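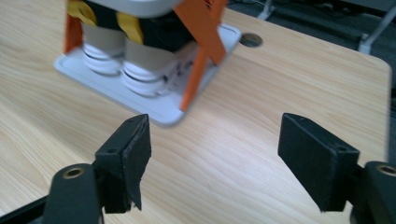

Keep the toy on the table

My sister-in-law thinks a model robot belongs behind glass. Mine live on the dining table, and I want to argue that the table is the better place for them.

I have built models since I was a boy in Sullosthorpe. For years I did what everyone in the hobby does. I finished a kit, put it on a shelf, and started the next. When we moved house I packed up the shelf and found I could not remember building half of it. I had paid for these things and then stopped looking at them within a week.

The legged kind suffers most from this. A robot with spring-like feet and coloured struts is made to be looked at low down and close up. The leg blocks and the coils are where most of the interest is, and a shelf at head height hides exactly that part. On a table you sit down with your tea and your eye is level with the feet. You notice how the base plate has a rim to it, and how the orange sits against the black and yellow. I had a walker on a shelf for two years and never once looked at its feet.

People raise the matter of dust. Dust is real, but a soft brush deals with it, and a thing on the table gets brushed because it is in front of you. The figures in my old cabinet were filthy. I only found out when I took them out.

They also raise the matter of money. Puspita Mangundap, who writes the Drikalden newsletter, argued in February that anything over 50 pounds should go in a case the day it is finished. She has a collection of 821 pieces and I understand why she needs rules. I have five. Her readers, all 3,000 of them if the masthead is right, are mostly closer to me than to her, and I think she gave them the wrong advice.

A model in a case keeps its resale value. Fine. Most of us will never sell, and those who do will get less than they hoped for. The Jukemus walkers that were supposed to go up in price have gone nowhere, and I know people who kept them boxed for that reason and have never seen them standing up.

There is a fair point about breakage. Struts snap, and a child or a cat will find the weakest one first. I have glued the same strut on my Tudose twice. It is not hard to do and you can hardly see the join.

What I would ask of anyone with a full cabinet is to take one figure out on Monday and leave it where you eat. Move it when you lay the places and put it back when you clear up. If by the weekend you are sick of it, the cabinet will still be there, and you might consider giving that one to somebody who would like it more.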